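How to Wash a Cotton Waffle Blanket Without Wrecking It

I ruined my first waffle blanket in one wash. It was a gorgeous thick cotton one, I paid way too much for it, and I threw it in with a pair of jeans and two bath towels on hot because I was in a hurry. It came out about as long as a beach towel, with little blue pills of fuzz in every single square and a fringe that looked like something the cat had been raised in. I still have it. The dog sleeps on it.

So that was five or six years ago, and I've been a lot nicer to blankets ever since. A few of you asked in the comments on my linen post how I keep mine from going flat and crunchy, so let's do it properly!

What you'll need

A gentle liquid detergent (no bleach, no brighteners)
White vinegar
A mesh bag big enough for the blanket, or an old pillowcase
Cotton string or a few loose hair elastics
A wide-tooth comb
A drying rack, or a patient railing

Step 1: Read the tag, then measure

I know, I know. But do look at the tag, especially on anything with a blend. Mine is all cotton, and everything I say from here on is for cotton. If yours has wool in it, please stop and go find a wool post.

Then lay it out flat and measure it. Mine is 142 by 200 centimeters (I bought it from a shop that only does metric, and I've given up converting). Write the numbers down somewhere. You'll want them later when it comes out of the washer looking alarmingly small and you need to know how far to stretch it back.

Step 2: Shake it outside

Waffle weave has all those little pockets and they hold on to everything. Crumbs, dog hair, glitter from a birthday card in May. Take it outside and give it a really good snap from each end. If you've got pets, go over it with a damp rubber glove afterward, always in one direction, and the hair will roll up into clumps you can just pick off.

Step 3: Treat the spots

Cold water and a drop of dish soap, dabbed on with a white cloth. Don't rub! Rubbing roughs up the raised edges of the squares and you'll have a fuzzy patch there for good. Dab, wait ten minutes, dab again, then rinse from the back so the stain goes out the way it came in.

For anything greasy I use a little cornstarch first and leave it on for an hour or so. Ayten Güneş, who taught the weaving class I took at the library, told us she does the same with talc, but I always have cornstarch in the kitchen and I never have talc. 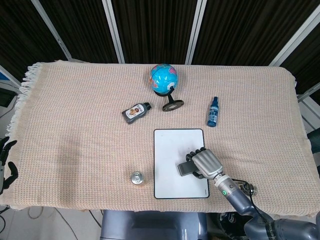

Words and washing by Ayla's neighbor at The Slow Laundry
Filed under: Blankets & Throws, Fabric Care

Step 4: Tie up the fringe

If your blanket has tassels or a fringed edge, this is the step that saves it. Gather the threads in bunches as thick as your thumb and tie each bunch loosely with cotton string. Loosely! You want the water to get through. It takes me one episode of whatever I'm watching, and it means I don't spend the next evening picking knots apart with a crochet hook.

Skip the rubber bands, by the way. They leave dents, and the cheap colored ones can stain.

Then fold the blanket in thirds with the fringe tucked toward the inside and slide it into the mesh bag.

Step 5: Wash it cool, and wash it alone

Gentle cycle, cold or just barely warm, slow spin. Half the detergent you think you need. I've used Gromham liquid for years and I like it mostly for having almost no smell, but any mild one will do the job. Soap that doesn't rinse out is what makes these blankets go stiff, so if your machine has an extra rinse button, press it.

No fabric softener. It coats the cotton, and then the blanket stops soaking up water and starts feeling kind of waxy. I put half a cup of white vinegar in the softener drawer instead. You won't smell it once it's dry, I promise.

And please, nothing else in the drum. Zippers catch in the weave, and towels shed all over it.

Step 6: Get it out right away

Don't leave it sitting in the washer overnight. Creases set into waffle weave in a way that's really hard to undo, and it gets that swampy smell faster than flat fabric does.

Lift it out with both arms so the wet weight doesn't drag on one corner. Lay it on the rack and start easing it back into shape, pulling gently on the sides and then on the ends. This is where your numbers come in. Mine came out of its last wash at 187 long, and I got it back to the full 200 just by smoothing and tugging with my palms while it was damp.

Step 7: Dry it mostly in the air

I air dry until it's nearly there, turning it over once, and then I give it ten minutes in the dryer on the lowest heat to fluff the squares back up. Clean wool balls help. Davoud Taheri left a comment last year saying he hangs his over two parallel clotheslines so it doesn't get a ridge down the middle, and I tried it, and he's completely right.

Step 8: Comb the fringe

Untie the bunches while they're still a tiny bit damp and run the wide-tooth comb through from the bottom up, the way you'd do tangled hair. If a few threads have grown longer than the rest, lay the edge along a ruler and trim them. Sharp scissors, small snips.

How often?

For a throw on the couch, I do it every couple of months. On the bed, every two or three weeks in summer. In between, hang it over a chair by an open window for an afternoon and it'll freshen up nicely.

What if you snag a loop?

Don't cut it. Turn the blanket over, poke a blunt needle through from the back right beside the snag, and draw the loop through to the underside. Then stretch the fabric a little in each direction so the thread settles in.

Next up I'm finally tackling the down pillows, so leave your pillow questions in the comments and I'll try to get to them all!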